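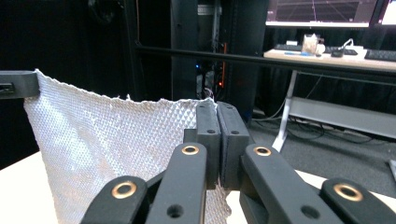 Photo: Chia-hao Tse

Cloth unfolding from hand-held demos, our numbers and a question

ctse_grips
Posted 08/06/2018

Hi all, longtime lurker. I've been collecting demonstrations with a hand-held gripper for a towel-spreading task, and I finally have something worth arguing over. One corner of the cloth goes in a fixed clamp, you pinch along the top edge with the hand-held, and pull it out until the edge is straight. Waffle weave, off-white, nothing fancy.

I trained on 70 demos and then ran 10 trials on the arm. It got the edge straight in 7. With the same number of demos recorded by teleop I got 2. Same network, same cloth, same clamp. I was kind of giddy when I saw that, so please poke holes in it before I write it up!

marlene_f
Nice gap! My first question is who recorded the teleop set. If it was you in both cases, and you've had months with the hand-held and one afternoon with the teleop rig, then you measured your own practice. We got burned by exactly that at Promside back in March.

ctse_grips
Ugh, fair. Teleop was me and Ebise, hand-held was only me. I'd say I'm okay at teleop but I wouldn't brag about it.

emagalhaes
I don't buy the practice thing as the whole story. With cloth you need to feel when the fabric starts to go tight, and through a teleop stick you get nothing. With the hand-held you feel it right through the linkage. Your hand slows down by itself and that ends up in the data. I'd bet a lunch that's your gap.

marlene_f
Sure, but the policy only gets camera and finger width, right? It can't feel anything either. So it has to be picking up the slowdown from how the wrinkles look. I'd want to see that tested before anybody writes "haptics" in a paper.

emagalhaes
I said slows down, I didn't say haptics :) But yeah, test it. Play the hand-held demos back at constant speed, retrain, and see if the score drops.

ctse_grips
Oh that's a good one, and cheap. I can run it over the weekend.

Janaina_B
Jumping in with a boring one. Ten trials is tiny. I know, I know, everybody does it. But 7 against 2 on ten each can shift a lot if you just run it again on another day. Also, is the background the same in training and testing? In your photo I can see the rack lights and the monitors behind the cloth. We had a policy on the Zoller cell that got totally lost when somebody switched a screen off.

ctse_grips
Hand-held demos have the desk and the rack behind them. The arm is on the other side of the curtain, so the tests look pretty different. If anything that should hurt the hand-held set, I think?

Janaina_B
Hm, okay, that does go in your favor. I'd still crop the top of the view and rerun.

ebise_t
Ebise here, the other half of the teleop crew. For the record I was terrible at it, haha. I dropped the edge so many times that we threw out a bunch of recordings and kept the slow careful ones. So the teleop set is filtered and the hand-held set isn't. Chia-hao, that has to go in the post.

ctse_grips
True, adding it now. Sorry, I forgot we did that.

marlene_f
And there goes my afternoon. Filtered for slow is a whole different dataset! Please redo teleop with someone who's good at it and keep everything, drops included.

emagalhaes
Agree with Marlene on this one, which hurts. What finger pads are you using, by the way? Ours slip on anything with a raised weave.

ctse_grips
Plain flat black ones, squared off at the top. I'll post the part files in the Gustska thread tonight. Retrain first, then new teleop data, then I'll come back here with more trials.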